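Minutes of the meeting held on 4 September 2022
Present: Silvan Fankhauser (chair), Malou Hauksdóttir, Andri Thaler, Pirmin Steiner

1. Minutes of the May meeting agreed.

2. Scanning apps. Andri has tried Flolico and Ornix on old slides. Flolico kept the colours better but crops too tightly.

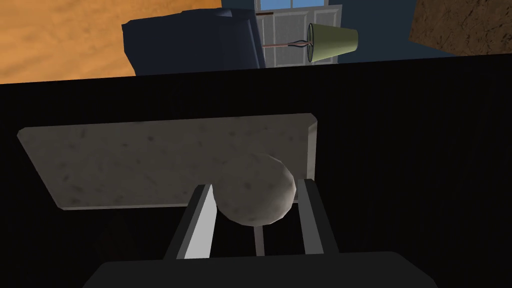

Ornix saved 42 slides before it asked for payment. Andri to try it again on the free plan.

3. Shared album. It now holds 274 pictures and tagging is behind.

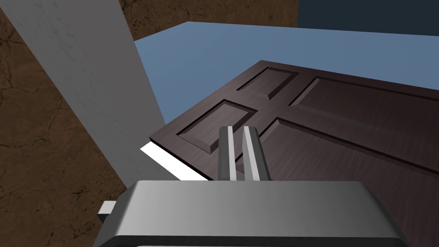

Malou said that tags should be added on upload, as searching by date was no use to her. Agreed.

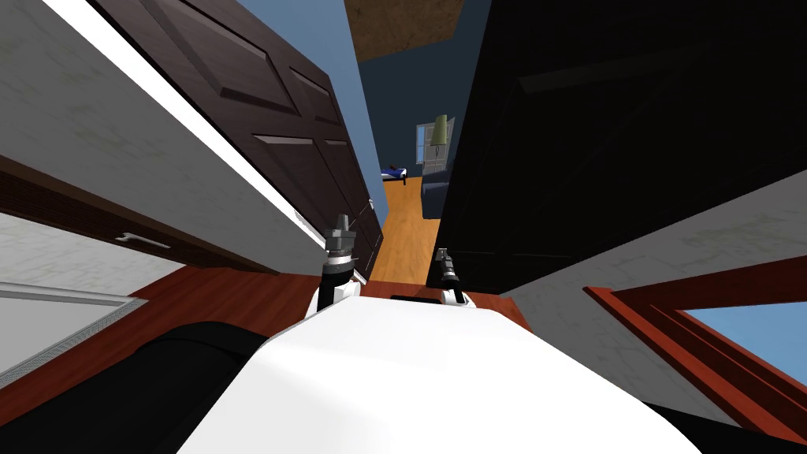

Jesden Phone Photography Club

4. Next meeting. Pirmin to show layers in Rocha. Bring a charged phone.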